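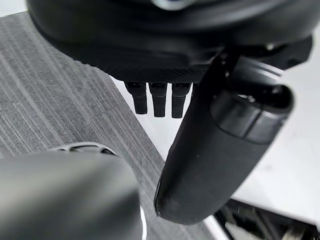 Zisa Kitchens Press Team

We are delighted to share that our refitted demonstration kitchen at Lomodwood will open its doors on 8/15/21, and we would love you to come and have a good look round (and bring your washing-up questions!). At the heart of it is the double sink, with a deep basin on the left for the big pans and a narrower one beside it, where an adjustable rack gives plates a place to drain, all set in a white counter with a veined marble backsplash behind the tall tap.

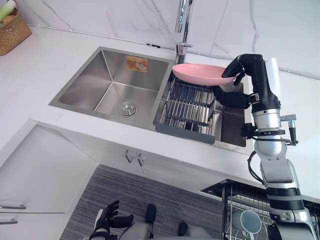 Visiting the kitchen

Entry is free, with 30 places at each session, and further sessions will follow in September.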